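About Rarley

Hi, I'm Madhu Jaiswal, and I run Rarley, a small memory and learning practice upstairs on the corner of Tang Street. If you've climbed the stairs you've already met the worst part of us.

I started out as a high school science teacher and spent years watching bright kids reread the same chapter five times and then blank on the test. I got curious about why, went back to uni to study cognitive psychology, and never quite made it back to the classroom. Rarley opened in 2000 with me, a borrowed desk and 7 clients, most of them friends of my mum (hi Mum!).

These days there are four of us. Elie Akl looks after the adult program, which is mostly people going back to study or wanting help keeping track of things at work. Obsa Tamiru works with teenagers and is far more patient than I am. Man-lok Lo does our assessments and writes the reports, and I still take the Tuesday evening group because I'd miss it too much.

What do we do all day? We talk about attention, sleep, habits and how people remember things. We practise spacing out study, self-testing, and putting the phone in another room. Some of it's a bit dull, I'll admit, but I love the moment when someone recalls a whole list they were sure had gone! We don't diagnose medical conditions, and if we think you should see your GP or a neuropsychologist we'll tell you so.

Last year we ran 194 group sessions, and our lending shelf is up to some 833 books, a few of which have even come back. The workbook we use is called Watis. Ankit Yadav wrote the first version for us and I've been scribbling in the margins ever since. A new edition is due in March, with bigger print and a proper chapter on remembering names.

Come and say hello. The kettle's usually on by 9 am.

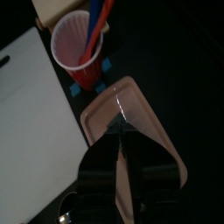

Do I need a referral to join a group?
You can book straight in with us, no referral needed. We'll have a quick chat over the phone first so we can work out which group would suit you.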